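Studio notebook – February

Started at 2 with the booth door open and the fan on, because the room was stuffy. Levels first. Host mic fine. Guest mic two still has the crackle when the cable is moved at the desk end. Swapped the cable with the one from mic three and the crackle went with the cable, so it's the cable and the mic is cleared. Labelled it and hung it on the repair hook. There are now four on that hook.

Ran the noon show's opening through the Jodov compressor at the settings from last month and again with the threshold up a bit. The second sounds better on the talk segments but the theme music pumps under it. I've saved both as presets. Whoever is on the board can pick, but please don't overwrite the first one.
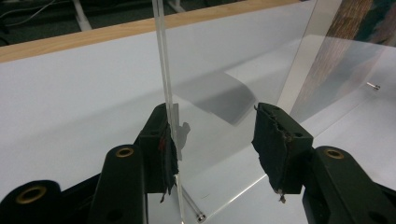

Echo on the guest side is still the main complaint from listeners. The Wandis foam on the back wall did something for the host position and very little for the guests, who face the window. One option is a clear screen between the two guest seats, and I'm in two minds about it. A tall acrylic panel would keep the sightlines, and guests do talk better when they can see each other. It's also a hard reflective surface a hand's width from a microphone. I'd want to try it angled before anybody spends money. A heavy curtain on the window is cheaper and I suspect does more.

Clap test from the guest chair, curtain borrowed from the foyer: flutter mostly gone. Without it, plainly there. Recordings are in the shared folder under "guest flutter", 11 takes, the last three with the fan off.

The fan is audible, by the way. There's a low hum at around 200 Hz on every take where it's running. It has to go off during live breaks, or move to the hallway.

Phone line: tested with the Tamura hybrid on loan. Caller level is steadier than on our old unit and the host no longer hears their own voice coming back late. It dropped the line once in 14 calls and I couldn't make it happen again.

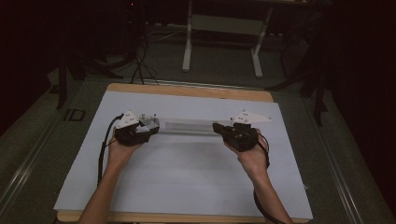 The old unit stays in the rack as backup until the loan is up. To change over, pull the grey lead from channel seven and put it in channel eight, then bring up eight on the board. Don't leave both faders open or you'll get a howl.

Still to do:
– new cable for guest mic two, same length
– ask Rarton what the curtain rail costs in black, and the delivery time
– second clap test with people in the chairs
– relabel channels seven and eight, the tape has lost its colour
– move the theme music to its own bus so the compressor leaves it alone

Packed up at 6. Foyer curtain is back on its hooks.

2 comments
Share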